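Kitchen practice without the kitchen

Ulow has been selling simulated rooms to robotics teams for two years, and its newest package, Plundument, is the first devoted to kitchens. We ran it for 12 days on an ordinary office workstation.

The package contains 2,217 drawers, doors and worktops, which the software combines into complete rooms. You load your own arm and gripper, choose a task and let it practise. Most buyers will start with opening things, and so did we. Handles are harder than they sound. A bar pull needs the fingers at the right angle and depth, and a shiny front can confuse the wrist view badly.

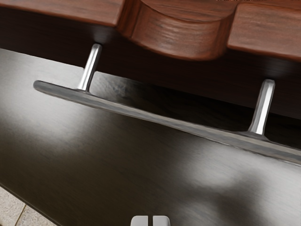
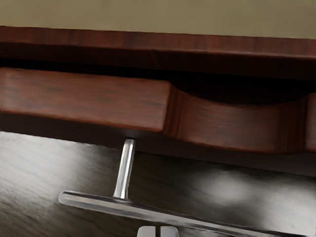
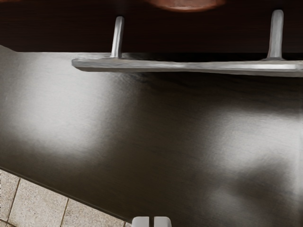 Wrist views from Plundument: bar handle, dark front, gripper fingertips at the bottom.

Reflections are the best part of the product. In the older Tromis rooms, every metal surface came out the same flat grey, and a policy trained there went to pieces when it met a real steel drawer. Plundument lets you set the gloss of each material separately. It slows the rendering down, and we turned it off for long runs.

Setting up took most of a morning. The manual is short and assumes you know how your gripper is described in the file, down to the finger pads. Ours loaded back to front at first. Support answered the same day.

The physics is less convincing. Drawers slide too freely, and there is only one setting for how hard they are to start moving. Šindelář, which makes a rival set, offers seven, though its rooms look plainer. Ulow says more settings will come in the July update.

Licences are sold per workstation, and the older room packages can be loaded beside the new one. Teams working on shelves or tables can wait. For drawers and doors, we would buy it now and adjust the friction by hand.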